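# Gallery: a month at the Gorwood office

So, I finally got around to sorting my phone and putting these in one place! Obaidul has been after me for ages to make a page for the people who've only ever seen us as little squares on a call, and after the July move I ran out of excuses. I'm not a photographer, I work in scheduling, and most of my "gallery" was parking receipts and blurry lunches. There's just the one I'm putting up for now, and then my notes on the other corners of the floor, which I'll add to when I've asked everybody if they mind being in them.

A bit of background for anyone who wasn't here. We were in the old Palacios building for years, up on the top floor, where the heat was either all the way on or broken. The new place is on Gorwood Lane, same bus line, two stops further out. There are 22 of us who come in on a regular basis, plus whoever is visiting from Gamard. We unpacked over one long afternoon that turned into one very long evening (Thabiso ordered the pizzas, bless him, and then forgot to tell anyone they'd arrived).

I didn't want to do the usual tour with the lobby and the logo. You've all got a lobby. What I like about a new office is the odd bits, the corners where five things ended up together just because there was a wall there. The curved wall is my favorite of those. I walk by it every time I want to wash my cup, and I've started saying "by the curve" when I tell people where to meet me, and now Hwa-young says it too, so it's official.
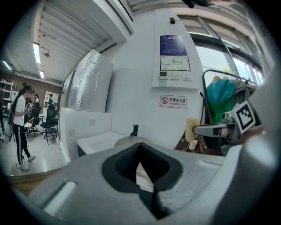
*By the curve, with the sink, the no-smoking sign and the good window.*

I love the light on that side. Big dark-framed window, white walls, and in the daytime you hardly need anything else. The black rack in front of it has become the place where things get hung up "for a minute," so if you're missing a green bag, go look under the teal cloth before you send a message to all of us, please!

The sink was the thing I was most excited about, which says a lot about the Palacios kitchen. White basin, black faucet, plain as anything. House rules are simple: rinse your cup, take your cup away with you, and no noodles down the drain. (Samer. We know.)

The blue placard on the wall has its own little diagram of a floor plan under it, all in green, and I'll admit I stood there for a while on my first morning trying to work out where my desk was. I've got a terrible sense of direction. Fernanda found me there and walked me over.

And yes, there's still a tall something in plastic wrap on the left, behind the low white cabinet. There's a bet going on when the wrap comes off. I've got the 17th, Obaidul says never.

## The corners I haven't put up yet

**The long desks.** This is where most of us sit, and it's much more open than we were used to. The first week was a bit loud, then everyone kind of settled. I got the end seat by swapping with Thabiso for 2 bags of the coffee he likes, and I would do it again.

**The Dremo shelf.** Hwa-young's project, so she gets to explain it properly one day. She has all the Dremo binders in order by color, and if you put one back wrong she won't say anything, she'll just quietly fix it while you're watching, and that's so much worse.

**The puzzle table.** Fernanda brought in a puzzle, 500 pieces, mostly sky. We do a few at lunch. There was an incident with a sandwich and I'm told the lighthouse will be fine.

**The plant situation.** Three survived the move, one didn't, and one is sitting on Samer's desk being talked to. He claims it's helping. It does have a new leaf, so I'm staying out of it.

If you've taken any good ones yourself, send them over and I'll put them in with your name on. I'd especially like one of the stairwell from the top, if somebody with steadier hands wants to try, and one of the view in the late afternoon. Mine came out completely orange.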